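Reslow Portable Stage Deck System

Stage equipment / Decks and risers / Reslow

If you run a small theater, a comedy night or a songwriter round in the back of a café, you already know how much a real stage changes the room. People stop talking. They turn their chairs. The performer stands a little taller, and the folks in the last row can see a face instead of the back of somebody's head. We love that moment, and it's why we are so happy to carry the Reslow.

Reslow is a folding deck system made by Flonedia for places that need a stage on some nights and an open floor on others. Each deck is a flat panel on a folding steel frame. The legs swing out, lock, and adjust at the foot, so you can set up on an old floor that has a bit of a slope (and what old theater floor doesn't?). Decks clamp together along any side. You can build a long runway, a square, an L shape or a little island in the middle of the audience.

What comes in the starter set

Four Reslow decks
Clamps for joining all four in any layout
Two-step stair unit with a handrail that fits left or right
Black skirt in two pieces, hook-and-loop fastening
Foot wrench and spare rubber feet
Canvas carry straps, one per deck

Price for the starter set: $1,395
Extra decks, rails, ramps and skirts are sold one at a time. Call or write for current prices.

How it feels underfoot

Quiet! That was the first thing all of us said. We put a tap dancer on a Reslow deck, and then a stand-up who paces like he's late for a train, and neither of them got that hollow drum sound you get from cheaper risers. The panel is dense and there's a strip of felt between it and the frame, so footsteps stay short and soft. Singers will like it too. A mic stand doesn't wobble every time the bass player shifts his weight.

The standard top is a matte black textured surface with good grip in socks, boots or heels. It takes gaffer tape well and lets go of it cleanly if you pull low and slow. It can be repainted with ordinary flat floor paint, and plenty of stage crews do that once a season.

If black isn't right for your room, ask about the Landry finish. It's a clear-coated natural wood top for recital rooms, libraries and galleries, where the stage stays out all week and people look at it in daylight. The grain is different from one panel to the next, so if you're ordering extra decks later, send us a note about the ones you have and we'll try to pick out something close in tone.

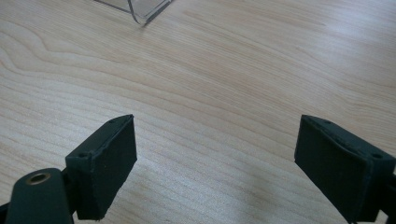

Wavy grain on a pale wood tabletop.

The Landry finish costs more than black and takes longer to get. It's also a bit more slippery in socks, so we suggest the black top for dance and for children's shows. For chamber music, poetry and solo shows, the natural top is lovely.

Setting it up

Two people can do the whole starter set in 13 minutes, working at a normal pace and stopping to argue about where center is. One person can do it, but the decks are awkward to flip alone and we'd rather you had help.

Lay the decks face down where you want them. Swing out the legs and push each brace until it clicks. Flip the deck onto its feet, with one person at each end. Level the first deck using the foot wrench, then bring the others up to meet it. Clamp every seam at both ends. Skirt last, stairs last of all.

Please check the clamps again before the audience comes in. Floors settle a little once there's weight on the decks, and a clamp that was snug at noon may want another quarter turn.

Storage and moving

Folded decks stack flat or stand on edge against a wall. If you're short on space (we haven't met a theater that wasn't), look at the Lako cart, which holds the decks upright and rolls through a standard doorway. The brakes are on the front pair of wheels only, so park it with the front end downhill if your storage room has a ramp. The cart has a shelf underneath for the clamps and the skirt. Use it! Clamps wander off.

Decks should be stored dry. A cold garage is fine for a few weeks, a damp basement is not.

A note from one of our customers

Clive Hebden runs a 30-seat room above a hardware store and bought his set last August. He wrote to us after his first run of one-act plays:

"We had been acting on the floor for years and telling ourselves it was intimate. The first night on the decks, a woman who has come to every show told me she'd never seen anyone's feet before. We have since done a play with a great deal of business about shoes. The stairs are solid, the skirt hides all our junk, and I can get everything put away before the last bus. I would like a darker handrail if you ever make one."

We've passed the handrail idea along to Flonedia, Clive. A black rail is on their list, with no date yet.

Questions we get a lot

Can it go outside?
For a dry afternoon, yes. Put boards under the feet on grass, and bring it in at night. The panels aren't sealed along the bottom and they don't like rain.

Will it hold a piano?
An upright, yes, as long as it sits across a seam with weight on two decks and the casters are in cups. For a grand, talk to us first. You'll want extra legs, and we'd like to know the weight of the instrument.

Can I mix heights?
Yes, with the short leg kit. Choirs do this all the time, and it's a great way to give a drummer a riser of their own.

Do you rent it?
We do, within driving distance of the shop. If you rent and then decide to buy within the season, the rental fee comes off the price.

Is there a discount for schools and nonprofit theaters?
There is. Write from your school or company address and tell us what you're planning. We like hearing about the shows anyway – send a program if you have one.

Shipping

The starter set ships on a pallet. The driver brings it to the curb, so line up some strong friends, or ask us about inside delivery when you order. Black decks are usually in stock. Landry tops are made to order. Please open the wrap and look at the corners before you sign, and take a picture of anything that looks dinged.

Flonedia covers the frames and legs for five years and the tops for two. Tape marks, paint and heel dents aren't covered, but replacement tops are easy to get and go on with a screwdriver.

Prices on this page good through 26/06/2026.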